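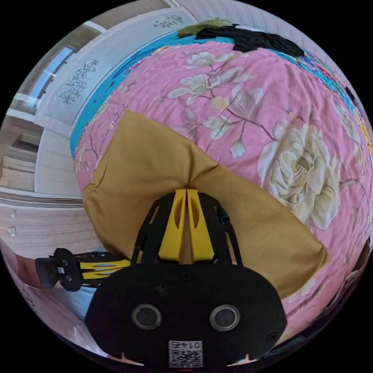 Yellow cloth on a pink floral bedspread.

Home | Stories | Poems | Archive | Submit

The Well at Skisholm

The man from Grarnari wanted 3000 up front and the rest when he hit water. He said this standing in Oi-ling Cheung's kitchen with his boots on, eating her crackers.

"And if you don't hit water?" asked Dae-han Yook.

"I always hit water."

"Always."

"Thirty years."

Dae-han looked at Oi-ling to see if she was hearing this. She was pouring the man more tea. Her own well had gone cloudy in the spring and quit in the fall, and now it was December and she was hauling jugs from the church. She was seventy-four. A person hauling jugs at seventy-four will listen to anybody.

The man's name was Arnout Van Leeuwen and he had a forked stick in his truck. He hadn't brought it inside. Dae-han had seen it on the passenger seat, lying on a folded towel with the seat belt run across it.

"You could call the county," Dae-han said, after the truck had gone down the hill. "They have maps. They know where the water is."

"The county sent a boy. He drilled 178 feet by the shed and got dust. Then he sent a bill."

"So the county was wrong once."

"Once was all I could pay for," she said, and put the crackers away.

Van Leeuwen came back on Sunday, early, while the ground was still hard. Half of Skisholm seemed to have an errand on that road. Yuk-lan Chuang came by to return a pie dish. Rizwan Mohmand, who had sold pumps in Okport until his knees went, pulled over and stayed in his car with the window down and the heater on.

"You believe in this?" Dae-han asked him.

"I sold pumps to people who did."

"Did they get water?"

"The ones who bought pumps did. The others never came into the shop."

That was Dae-han's whole point, and he was annoyed to hear somebody else make it so easily. He leaned on the car and watched. Van Leeuwen walked the lower field with the stick held out in front of him, slow as a man carrying soup. He went past the dead apple tree and along the fence. At the low corner, where the rushes grew, the stick went down.

"There are rushes there," Dae-han said loudly. "Anybody would pick there."

Van Leeuwen nodded as if he had been paid a compliment and kept walking. He did not mark the spot. He went up the slope, away from the rushes, over the worst and stoniest part of the whole place, and stopped behind the chicken house. The stick went down again. He took a tent peg from his coat and pushed it in with his heel.

"Why not the corner?" said Oi-ling.

"That's Hsieh's water. It only passes through you there. He'll dig one day and you'll be back to jugs."

Old Hsieh had been saying for years that he would dig. Everyone knew it. They would know it at the gas station too, and at the diner, and in any place where a man might stop and ask about the hill before he drove up. Dae-han said so to Rizwan, who rolled the window halfway up.

"Can I try it?" Yuk-lan asked. She still had the pie dish.

Van Leeuwen gave her the stick. She walked six steps and shrieked, and then laughed at herself for shrieking. Dae-han tried it after her. He walked back and forth across the peg four times and felt nothing at all except cold hands. He handed it back and waited for the man to say that it didn't work for people who doubted.

"Heavy, isn't it?" was all Van Leeuwen said. "I should cut a lighter one."

The rig came two days later, and it was loud, and it went on past lunch. Dae-han wrote the depths on the back of an envelope so that there would be a record and no one could round things off afterward. At 266 feet the driller stopped and wiped his face and talked to Van Leeuwen with his back to the house. Oi-ling stood at the window holding a cup that had been empty for an hour.

"What are they saying?" she asked.

"They're saying they want more money."

She put on her coat and went out. He watched her cross the yard, past the chickens, to where the two men were standing. Van Leeuwen bent down and rubbed something between his fingers and held it out for her to see. She took her glove off and touched it.

Dae-han looked at his envelope. Then he found his own boots by the door and went out to see what it was, since somebody ought to look at it properly.

Contact the editors | Copyright the authors, all rights reserved | Back to top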